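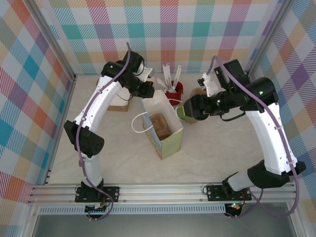
Accueil | Séries | Animation | Cinéma | Critiques | Agenda | Newsletter

« Les Veilleurs de Zorau » revient pour une deuxième saison, et c'est encore plus fou

30/05/2019

Il faut imaginer une école de magie où les cours auraient lieu au fond d'un lac, où les professeurs seraient des brochets et où la meilleure élève de la promotion aurait une peur bleue de l'eau. Voilà, à peu de chose près, le point de départ des Veilleurs de Zorau, la série animée qui avait réussi l'an dernier à rendre accros les enfants de dix ans et (surtout ?) leurs grands frères et sœurs. Sa créatrice, Hannelore Brunner, vient de confirmer que la deuxième saison arrivera en août, avec treize nouveaux épisodes et un double épisode d'ouverture dont on a pu voir les vingt premières minutes. On en est sortis ravis !

Petit rappel pour ceux qui auraient raté le train. Witkowska — tout le monde l'appelle par son nom de famille, même sa grand-mère — a treize ans, un caractère de cochon et un don qu'elle n'a pas demandé : elle entend les cloches du village englouti de Zorau, noyé il y a 300 ans sous les eaux du lac. La première saison la voyait apprendre à descendre, à respirer, à mentir à ses parents, puis à tenir tête au terrible Prernano, gardien des cloches, méchant magnifique qui passait la moitié de ses scènes à se plaindre de l'humidité. Le dernier épisode se terminait sur une porte ouverte au fond de la crypte et sur un fondu au noir que les fans ne nous ont toujours pas pardonné d'avoir trouvé génial.

La saison 2 reprend exactement là, à la seconde près. Witkowska passe la porte et tombe, la tête la première, dans Treretti, une ville renversée où les rues sont au plafond et où les habitants ont des manières exquises et de très mauvaises intentions. C'est un décor splendide, tout en ocres et en verts passés, avec des lessives qui pendent vers le haut et des chats qui marchent sur les gouttières comme si de rien n'était. On comprend vite que la ville a besoin des cloches pour rester à l'envers, et que la remettre d'aplomb serait une catastrophe pour ceux qui y vivent. Autrement dit, la gentille de l'histoire risque fort de devenir la méchante de celle des autres, et la série prend ce dilemme très au sérieux, entre deux gags de poisson.

Et quels gags ! Le professeur Brochet, qui avait volé toutes les scènes de la saison précédente, hérite cette fois d'un rôle de détective amateur et d'un imperméable bien trop grand. Son interrogatoire d'une famille d'écrevisses, dans l'épisode d'ouverture, est ce qu'on a vu de plus drôle en animation depuis des mois. Prernano est de retour lui aussi, privé de ses pouvoirs et obligé de loger dans le grenier de l'héroïne, où il découvre avec horreur le chauffage central. Le duo qu'il forme avec la grand-mère promet énormément.

Côté fabrication, Hannelore Brunner raconte avoir voulu prendre son temps. Le premier épisode compte à lui seul 224 décors peints, contre 108 pour celui de la saison 1, et cela se sent dans chaque plan large de Treretti. « J'avais envie qu'on puisse s'y perdre, explique-t-elle. Quand j'étais petite, je mettais les cassettes sur pause pour regarder ce qu'il y avait derrière les personnages. Je pense à ces enfants-là. » Elle promet aussi un épisode entièrement sans dialogues, vers le milieu de la saison, raconté du point de vue d'une cloche. Oui, d'une cloche. On a hâte.

La musique n'est pas en reste. Le générique a été réenregistré avec un chœur d'enfants, plus lent, plus inquiétant, et il gagne un couplet que l'on fredonnait encore dans le métro en rentrant. Les thèmes de la première saison reviennent joués à l'envers dès que l'action se déplace dans la ville renversée, une idée toute simple qui donne des frissons quand on reconnaît enfin la mélodie (il nous a fallu trois scènes, les plus musiciens d'entre vous iront sûrement plus vite).

S'il faut chipoter, disons que l'ouverture va vite, très vite, et que les nouveaux venus auront du mal à suivre qui a trahi qui dans la crypte. Le résumé placé avant le générique dure quarante secondes et suppose qu'on se souvient de tout, y compris de l'oncle. Mieux vaut donc revoir au moins les trois derniers épisodes avant le mois d'août. Les parents de très jeunes spectateurs noteront aussi que les habitants de Treretti, avec leurs sourires trop larges, font franchement peur par moments, un cran au-dessus de Prernano à ses débuts.

En attendant, la première saison reste disponible en intégralité, et un album illustré de 213 pages sortira en même temps que les nouveaux épisodes. On y trouvera les carnets de recherche de la créatrice, les plans complets du village englouti et une nouvelle inédite consacrée à la jeunesse de la grand-mère, dont on soupçonne depuis longtemps qu'elle en sait beaucoup plus qu'elle ne veut bien le dire sur les cloches de Zorau. Les deux premiers épisodes seront diffusés à la suite, puis la série reprendra son rythme d'un épisode par semaine.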